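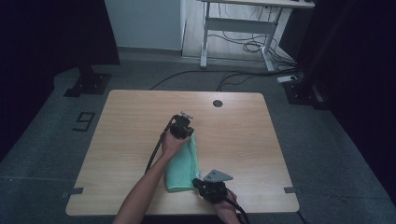 Eyvindur Ravn told me at lunch that I'd be folding my own laundry until I'm 86, and that he'd put money on it. He thinks washing machines were the last real favor any machine did us around the house, and everything since has been a gadget looking for a closet to live in.

I went back and forth with him for most of a sandwich! My side is that towels ought to be easy. Four corners, no buttons, no sleeves. But a towel doesn't hold a shape (mine don't, anyway), so every time you put one down it's a new puzzle. I can find a corner in the dark with my eyes shut. A machine has to work out what's a corner and what's just a lump, and then it has to grab one layer and leave the other alone.

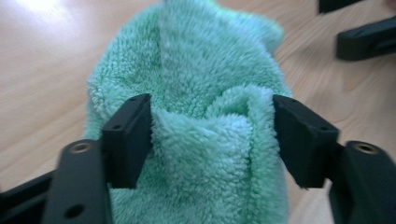 And then there's the squeezing. Too light and the cloth slips, too hard and you've got the whole bundle when you wanted the edge. I tried it tonight with kitchen tongs in each hand and one bath towel – what a mess! I gave up and used my fingers, and it was done before the kettle boiled.

Eyvindur says the laundry in Buckley where his sister works goes through 2,150 towels on a busy day, and people still do the fiddly ones. I'd have guessed that part was all machines by now. I still say we'll get there, maybe with towels first and fitted sheets dead last. If something could do my basket in 60 minutes while I slept, I wouldn't care how slow it looked.

Bed now. The basket is still full.

Comments (3)

Lorside: Fitted sheets will beat the robots and they beat me too.

maureen42: I'd settle for one that matches socks!

Orton: My vacuum gets stuck under the same chair every day, so I'm with Eyvindur on this.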